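Results

We trained the folding policy on 200 hand-held gripper demonstrations and tested it against the Clemance baseline. Ours scored higher, but I don't trust the gap. Every demo used one table, and the policy may have learned the table edge instead of the cloth. Our scoring was also loose — a fold with a bad corner still passed.
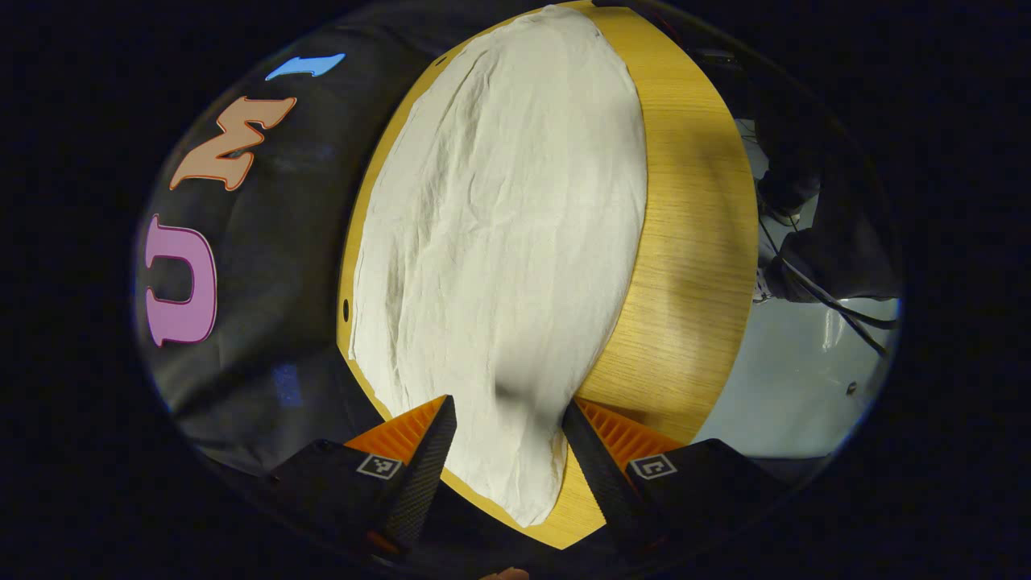
Figure 3. White cloth on the round table, seen from the gripper.

I would not claim this works on another table until someone tests it.

Comments (2)

Fletero: Did you try a square table?

Swanepoel: Please share the failed runs too.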